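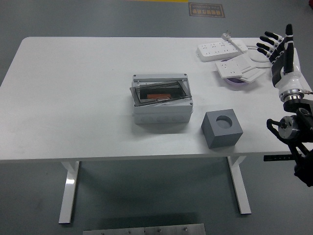 4. Equipment Planning and Cost

4.1 Scope of the budget

This section covers how the equipment for the assembly and handling study was chosen, priced and scheduled. We report it at some length for two reasons. Groups that plan similar work usually find only the price of the arm in the published record, and in our case the arm was a modest part of what had to be decided. The remaining items (hands, mounts, tables, power, spare parts, test objects and the hours needed to look after all of them) took up most of the planning time.

The budget was drawn up in January by Huguette Kowalchuk and revised once before orders were placed. All amounts below are in U.S. dollars and leave out sales tax. Salaries are left out as well, except where an hour of staff time replaced something we would otherwise have bought.

4.2 Starting from the tasks

We began with the list of tasks and worked back to the hardware. The tasks are small manual jobs of the kind found in electrical fitting work: opening and closing an enclosure lid, placing a part inside the enclosure, picking up a plug, moving a power strip to a marked position, and setting a block down near the edge of a work surface. Figure 4 shows a typical table during the study, with a junction box near the center, its dark-tinted lid propped open, and two white power strips toward the back right.

Three requirements followed from the list. The hand had to close around a bar-shaped object and also pinch a thin one. The arm had to reach the back of the table without its base being moved. And the view from the head camera had to take in both the hand and the object, which limited how far to the side an arm could be mounted.

We did not set a requirement for speed. Earlier drafts of the plan had one, taken over from a packaging project, and it pushed the choice toward heavier arms with larger controllers. Removing it brought four more models into the price range. We would advise other groups to check each line of an inherited specification in the same way before asking for quotes.

4.3 Hand or gripper

The largest single decision was whether to buy multi-fingered hands or parallel grippers. A parallel gripper costs less, has fewer moving parts and can often be repaired on site. For the plug and the power strips, a gripper would have been enough. For the hinged lid it was less clear. In trials with a loaned gripper, operators could lift the lid but had trouble keeping it up while turning the wrist, and several of them asked for a thumb.

We bought the hands. The quote from Sorkerix covered the hand, the wrist adapter and one set of replacement fingers. The quote from Drutora was lower on paper but listed the adapter and the fingers as separate items, and when these were added the two offers were close. Delivery time then decided the matter. Sorkerix could ship from stock, while Drutora built to order.

In Figure 4 the hand has a white palm and black segmented fingers, and its wrist housing connects to a silver metallic flange. The flange deserves a mention in any budget. A hand and an arm from different makers will seldom bolt together directly, and the part that joins them must be bought or machined. We had one made by a local shop and ordered a second at the same time. The drawing took longer than the machining, as the bolt pattern given in one manual did not agree with the part we measured.

4.4 Mounts, cables and tables

Mounting hardware was underestimated in the first version of the budget. It appeared there as one line with no breakdown. In the revised version it was split into plates, brackets, fasteners and cable guides, and the total rose to $3,000. Perforated brackets were chosen over solid ones wherever the load allowed, so that positions could be shifted without drilling.

Cable length should be settled before mounting positions are. A cable that is long enough with the arm at rest may pull tight at full reach, and a cable with too much slack may catch on a joint. We allowed for a loop at the wrist and bought cables one size longer than the maker recommended. Two were returned unused.

The tables were bought from an office supplier. They are white, with rounded corners, and stand on two legs. Laboratory benches were considered and rejected on cost and weight. A light tabletop gives the camera a plain background, which suits dark objects but makes white ones harder to separate from the surface. The power strips in Figure 4 are white, and so are the flat panels under the nearer one. We kept this pairing in the study on purpose, but a group that wants easy detection should budget for a mat in a contrasting color.

Table height could not be adjusted. This saved money at purchase and cost some of it later, when the arm mount had to be changed to match the tabletop. If we were planning again, we would price both options together with the mount and compare the totals.

4.5 Test objects

Test objects are cheap one by one and easy to leave out of a plan. We set aside a separate line for them, with a ceiling of $10 for a simple object and $100 for a single item of electrical hardware. Nearly everything was found in ordinary stores. Junction boxes were bought in one order so that the lids and hinges would be alike, since small changes in hinge stiffness between batches had affected results in our pilot work. The row of round knockouts along the front face of the box was useful as well, giving annotators a fixed reference when they judged how far the box had turned.

Objects wear out. Hinges loosen, plug prongs bend and surfaces pick up marks. Our rule was to buy every object used in a scored task in duplicate and to keep the second one packed until it was needed. Filler objects, meaning those present on the table but not part of the task, were bought singly. They were also drawn from whatever the laboratory already owned, which kept their cost near zero but made some table layouts hard to repeat at another site.

4.6 Maintenance and spare parts

Makers' service plans were quoted for the arm and the hand. We took the plan for the arm and declined the one for the hand. The hand plan required the unit to be shipped back for any fault, with no loan unit in the meantime, and a return trip would have stopped all work at that station. The money was put toward replacement fingers and one full spare hand shared between stations.

This choice depends on having someone in house who can change a finger and run the calibration afterward. We counted roughly 2 hours for each change, including the paperwork. A group without such a person should give more weight to the service plan, or ask the seller for a loan clause. Yagi, which supplied the arm, added such a clause when asked and did not change the price.

Software licenses were handled under the same heading. The recording software, Skestunness, was licensed by station and by year. We bought a single year at first and renewed it once the length of the study was known. A longer license had a lower yearly price, but it would have committed funds to stations that had not yet been approved.

4.7 Order of purchase

Orders were placed in the sequence in which we expected delays. The hand went first, then the arm, then the flange, which could be drawn only when both manuals were in hand. Tables, brackets and test objects were ordered last. In practice the brackets arrived after everything else and held up the first station by more than a week. They were a minor cost and had been given no delivery date in the plan. The revised schedule lists a date for every item that must be present before the first recording, whatever its price.

Final spending was closed on September 29, 2019. The arm and the hand came in at their quoted prices. Mounting hardware stayed within its revised line. Test objects ran slightly over, mostly due to a second order of junction boxes, and the difference was covered by the two returned cables and an unspent allowance for shipping.

4.8 Limits of the cost data

The figures in this section come from one laboratory and one round of buying. Quotes were obtained with an academic discount where the seller offered one, and a company would probably pay more for the same list. We had floor space, network access and suitable wall power already, and none of these appears in the totals. Prices for multi-fingered hands were also changing during the period in which we asked for quotes, so the comparison in Section 4.3 should be repeated with current offers before it is used to support a purchase.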